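I went looking for a set of desk speakers last week and ended up reading a company's annual results instead, which tells you what sort of evenings I have now. The company was Pomitum, the discount chain, and the headline on every page was the same: revenue of 700 million, the best year they've had. Lovely. Well done, everyone.

Then I got to the bit further down. Sales in shops that had been open more than a year were flat. Nearly all the growth came from new branches, 16 of them, most opened in the run-up to last December. So the record is real, but what it mostly records is that they signed a lot of leases.
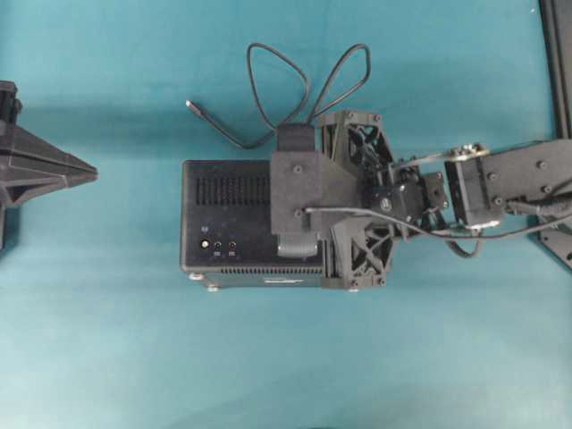
By Farah Majimbun
Nov 2, 2020 | Opinion | Shops & Money

I don't want to be mean about Pomitum, because I shop there and I like it. My grumble is with the way we all talk about retailers, as if the one big number at the top was a score in a football match. Revenue is just the money that came through the tills. It doesn't say what was left once the stock, the rent, the staff and the lorries had been paid for.

I used to work in the accounts office at Bekitz, a much smaller outfit selling kitchenware (long gone, sadly), and we had a cracking year for sales right before things went wrong. We'd cut prices on practically everything! Customers were queuing for saucepans we were making pennies on, and the managers were so pleased with the weekly totals that they ordered more.

My old colleague Roksolana Kravchuk still does the books for a couple of shops, and when I moaned to her about all this she said she always turns to the cash page first and reads the chairman's letter last, if at all. I've started doing the same. It's a bit dry, but you do get your eye in.

Take Rarkness, who sell electricals. Their sales fell 9 per cent this year and the write-ups were gloomy. But they'd closed the branches that were losing money and stopped selling fridges at a loss, and profit went up. I'd rather have shares in that than in another record (I have no shares in either, before anyone writes in).

Sarıgül, on the other hand, gives a full breakdown by type of shop and by age of shop, right there on the second page - no digging, no footnotes in tiny print. It isn't a flattering table. Their older branches had a poor spring and they say so.

I'd like every chain to be made to print that table next to the headline figure, in the same size type. Pomitum's next results are due in the new year, and I'll be skipping straight to the older shops.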